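**Ticket 3314 -- Kistero hand drops out of position mode during comparison runs**

Status: open, workaround in place
Bench: tabletop, right arm
Controller: Stallusis, stock settings

We are comparing the Kistero five-finger hand with the Arar two-jaw gripper on the same set of tabletop objects. The Arar finished its 100 grasps with no faults. The Kistero stops responding to finger commands after 15 grasps or so, sometimes sooner. The arm keeps moving normally. Only the fingers freeze, and they stay in whatever curl they had.

Tried so far:

- Power cycled the hand only. Fingers come back, fault returns.
- Swapped the wrist cable for the spare. No change.
- Lowered grip force to 2 on the controller scale. Longer before the fault, but it still happens.

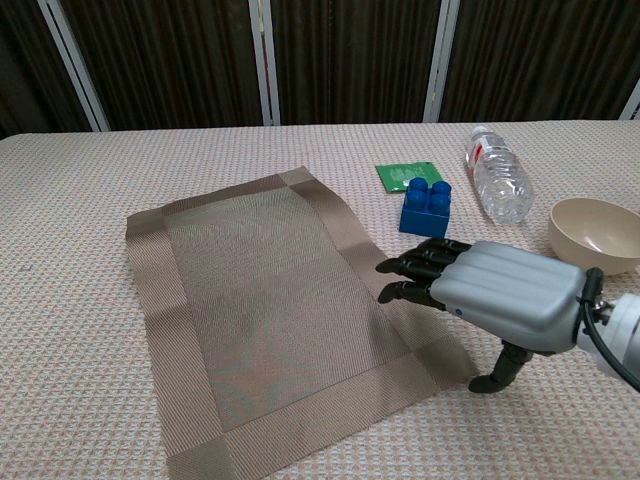
The fault shows up more on low approaches, when the thumb is close to the table. Thin items are the worst for this. The bottle and the toy brick are taller and rarely set it off. My guess is thumb current: if the tip presses into the cloth, the joint keeps pushing until the hand's own limit trips, and Stallusis doesn't pass that on as an error -- it just shows "ready".

Workaround: raised the approach height and added a finger reset after each grasp. No freeze since, but it makes the cycle slower, so the times can't be compared with the Arar.

Sent the logs to Sârbu support and asked whether the thumb limit can be read over the bus. Leaving this open until they reply.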